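Humidity and upholstered stock: revised storage guidance for August

Vuvine has updated its storage guidance for members who hold upholstered furniture for more than a few weeks at a time. The update applies to the Zuko warehouse and to any private unit rented through the Milošević Street office. It replaces the sheet mailed out in spring, which gave a single humidity figure for all materials and was of limited use to anyone storing mixed stock.

The main change is that covers and frames are now treated separately. Leather and coated fabrics tolerate short swings in humidity but react badly to long dry periods. Solid wood frames behave the other way: a slow drift does little harm, while a fast change over a single night can open a joint. A piece with both materials should be stored to the limits of whichever part is less tolerant, and in most units that will be the frame.

Readings should be taken at floor level and again at shoulder height. In the Zuko warehouse the two readings differed by nearly 14 percent during the last warm spell, with the higher figure at the floor. Members who hang one meter by the door and rely on it are measuring the air in the corridor. Place the meter at least 2 feet from any outside wall and leave it for an hour before writing anything down.
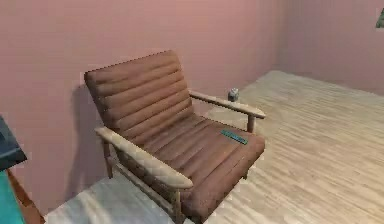
Can upholstered pieces be wrapped in plastic sheeting for storage?
Plastic sheeting is acceptable for transport and for up to three days afterward. For longer periods use a breathable cotton or nonwoven cover, open at the bottom, so that moisture held in the padding can escape.

Spacing is unchanged. Leave a hand's width between pieces and do not stack seating, even where the arms look strong enough to carry it. Pallets or slats are required on concrete floors – cardboard does not count, as it draws water and holds it against the feet. Felt pads should come off before storage and go back on at delivery.

The two dehumidifiers at Zuko have been moved to the north aisle and now drain directly to the sink. The tanks no longer need emptying, but the hose should be checked for kinks whenever a pallet is moved past it. The filter log is on the side of the Ema cabinet. Please enter the date and the reading, and leave the remarks column for faults.

Leather conditioner should not be applied in the unit. The vapor lingers and the surface stays tacky longer in still air, which attracts dust. Treat pieces before they come in and allow a full day with the windows open.

Meters can be borrowed from the Milošević Street office until 4 p.m. on Friday. Return them with the batteries removed.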